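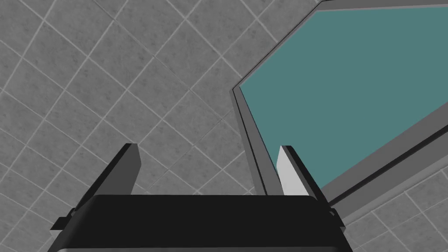

*그림 1. 그리퍼 본체와 두 손가락(렌더링, 뒤쪽 위 시점)*

# 채워진 구간과 빈 구간의 시간 길이 판단 비교

인지심리학 실험 실습, 기말 프로젝트 보고서

## 1. 배경 및 목적

같은 물리적 길이라도 자극이 계속 제시되는 구간은 시작과 끝만 표시되는 구간보다 길게 지각되는 경향이 있다. 이를 채워진 구간 착각이라 한다. 청각 자극에서는 비교적 안정적으로 관찰되지만, 1초 미만의 시각 자극에서는 표지 자극의 형태와 제시 방식에 따라 크기가 달라질 수 있다. 본 과제에서는 표지 자극을 동일한 원으로 통일한 상태에서 시각 채워진 구간 착각이 나타나는지 확인하고, 주관적 동등점(PSE)과 변별역을 조건별로 산출하였다.

가설은 다음과 같다.

- H1: 채워진 구간의 PSE는 빈 구간의 PSE보다 짧다.
- H2: 변별역은 두 조건 사이에 차이가 없다.

## 2. 방법

### 2.1 참가자

학과 참가자 모집 시스템 Nouri를 통해 27명을 모집하였다. 전원 나안 또는 교정시력이 정상이었고, 실험 가설은 종료 후에 설명하였다.

### 2.2 장치

자극 제시와 반응 기록에는 Skaken을, 화면 출력에는 Lusturix 모니터(주사율 120 Hz)를 사용하였다. 한 프레임은 8.33 ms이며, 모든 제시 시간은 프레임의 정수배로 설정하였다. 관찰 거리는 턱 받침대로 60 cm에 고정하였다.

### 2.3 자극 및 절차

표준 구간은 575 ms(69프레임)로 항상 빈 구간이었다. 비교 구간은 57, 61, 65, 73, 77, 81프레임의 여섯 수준이다. 채워진 조건에서는 회색 원이 구간 내내 제시되었고, 빈 조건에서는 같은 원이 구간의 시작과 끝에 각각 2프레임씩 제시되었다. 빈 구간의 길이는 첫 표지의 시작부터 둘째 표지의 종료까지로 정의하였다.

각 시행은 응시점, 표준 구간, 공백 화면, 비교 구간, 반응 화면 순으로 진행되었다. 참가자는 비교 구간이 표준보다 길었는지 짧았는지를 키 두 개로 응답하였다. 반응 제한 시간은 1.5초였고, 정오 피드백은 연습 시행에서만 주었다. 본시행은 조건 2개 × 수준 6개 × 반복 8회로 96시행이며, 여기에 연습 10시행이 선행되었다. 시행 순서는 참가자마다 무선화하였다.

### 2.4 자료 처리

전체 기록은 2,862시행이다. 가장 긴 비교 구간과 가장 짧은 비교 구간의 정답률이 모두 우연 수준에 머문 참가자 2명을 제외하고 연습 시행을 뺀 결과 2,400시행이 남았다. 이 중 제한 시간 초과 시행과 프레임 누락이 기록된 시행을 제거하여 최종 1,931시행을 분석하였다.

심리측정함수는 Cusex로 적합하였다. 함수형은 누적정규분포, 추정 방법은 최대우도법이고, 실수율은 0.02로 고정하였다. PSE는 '길다' 반응 비율이 0.5가 되는 지점, 변별역은 0.25 지점과 0.75 지점 간 거리의 절반으로 정의하였다. 조건 간 비교에는 대응표본 t 검정(양측, α = .05)을 사용하였다.

## 3. 결과

PSE는 채워진 조건에서 더 짧았으며 차이는 유의하였다. 즉 채워진 구간은 표준보다 물리적으로 짧을 때 이미 표준과 같은 길이로 판단되었다. H1은 지지되었다.

변별역의 조건 간 차이는 유의하지 않았다. 다만 이는 H2의 직접적인 증거가 되지 못하며, 동등성 검정은 실시하지 않았다. 참가자별 변별역의 편차는 PSE의 편차보다 컸고, 일부 참가자의 빈 조건 적합에서는 기울기 추정치의 신뢰구간이 매우 넓었다.

## 4. 논의

PSE의 이동 방향은 심박조율기-누산기 모형의 예측과 일치한다. 지속 자극이 누산 속도를 높인다고 가정하면 같은 시간 동안 더 많은 펄스가 축적된다. 그러나 표준이 항상 빈 구간이었으므로 채워진 조건에서만 표준과 비교 구간의 형태가 달랐다. 형태 불일치에 따른 반응 편향을 본 설계로는 분리할 수 없다.

또한 표준을 항상 먼저 제시하여 제시 순서에 따른 시간 오차가 통제되지 않았다. 두 조건에 같은 크기로 작용했다면 PSE 차이에는 영향이 없으나, 순서와 구간 유형의 상호작용은 배제하지 못한다.

제거 시행의 비율도 높다. 본시행 기준 469시행이 빠졌고 대부분 프레임 누락에 해당한다. 점검 결과 Skaken이 반응 기록을 디스크에 쓰는 시점이 다음 시행의 표준 구간과 겹치는 경우가 있었다. 기록을 메모리에 보관했다가 블록 종료 시 일괄 저장하도록 스크립트를 수정하였으나, 수정본으로는 자료를 수집하지 않았다.

## 5. 후속 작업

- 표준 구간 유형(채움/빈)을 교차한 2 × 2 설계
- 표준과 비교 구간의 제시 순서 역균형화
- 포토다이오드를 이용한 실제 제시 시간 측정
- 실수율을 자유 모수로 둔 재적합 및 결과 비교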